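Wokholm Loose Leaf Breakfast Tea, 100g

I've been stocking this one since January and I'm on my fourth tin at home, so yes, I'm biased! It's a strong, malty black tea that takes milk really well, and it doesn't go bitter if you wander off and forget it (I do, most mornings).

Use one heaped teaspoon per person and leave it 4 minutes, or 6 if you like it properly dark like my friend Ya-wen does. The tin has a push-on lid, a bit stiff at first, and the refill bags fit inside without decanting.

£7 a tin, refills a little less. Postage is worked out at the checkout, and if you're near the shop you can choose collection instead.

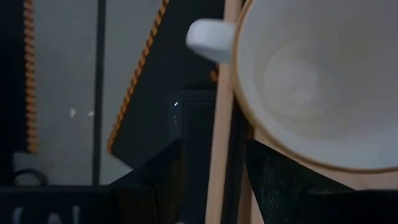

White cup with a golden-brown rim, ready for filling. Cup not included.

Keep it somewhere dry and away from the spice rack – mine tasted of cumin for a week. Questions about big orders, just drop me a line!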